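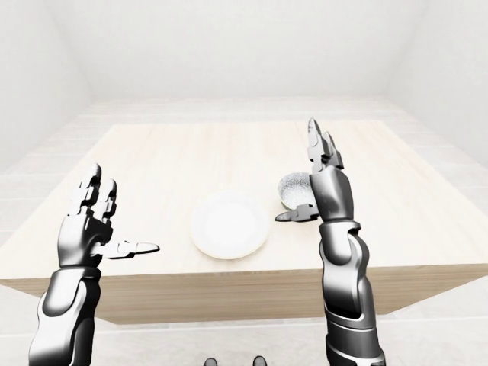
A plate and a small bowl on the table.

Progress report to the Fulbridge Fund: Huvine Community Supper and Recipe Project

Hello again from Huvine! It's December, we're past the halfway mark on the grant, and I promised you a proper update instead of another two-line email, so get a coffee.

First the suppers. We've held eight of them so far, which is one more than the plan called for by now (we squeezed an extra one in when the church hall had a free evening in the fall). Turnout was thin at the first two. I'd put the flyers up at the library and pretty much nowhere else, and that was a mistake. Once the school started sending our notice home with the kids we filled up fast, and at the last supper we had to borrow chairs from the dance studio next door.

The recipe collecting is the part I'm happiest with. We have 27 recipes written down and tested, and I mean tested, with real measurements. That took a lot longer than I told you it would in the application. Most of our cooks don't measure anything. One lady gave me her fish soup as "enough water" and "the good pot," so I stood next to her for an afternoon with a set of cups and a notebook and caught what I could. The Trương family gave us four dishes and let us come back twice to get the braised pork right – I still don't think mine tastes like theirs, but the written version works.

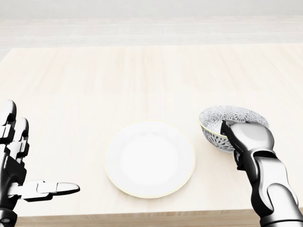 The serving sizes are all over the place, and I need to settle that before anything goes to the printer. Some recipes feed four, some feed a wedding. My plan is to rewrite everything for six people and put a note at the bottom of the page for the ones that really only make sense in a huge batch. If you have strong feelings about this, tell me soon!

Now money. We've spent some $2,000 on groceries, a bit under budget, mainly thanks to Delura Produce giving us a discount on vegetables. Hall rental is right where we said it would be. Printing is where I'm nervous. The quote came back $900 higher than the one I put in the application, and paper is most of the difference. I'd like to move what's left over from groceries into printing, and I've attached the change form for you to look at. If that doesn't cover it we can drop the spiral binding and go with staples. I'd be sad about it (a cookbook should lie flat!) but we'd survive.

Behind schedule: the translations. I have Vietnamese and Spanish drafts for a little over half the recipes and nothing yet for the introduction. Our second translator had to step back in the fall for family reasons and I was slow about finding a replacement. We have one now and she's quick, so I expect to catch up by the end of February.

Coming up next are three more suppers, the last round of testing (desserts, mostly, so no shortage of tasters), and page layout. I'll send you a sample chapter as soon as there's one fit to be seen.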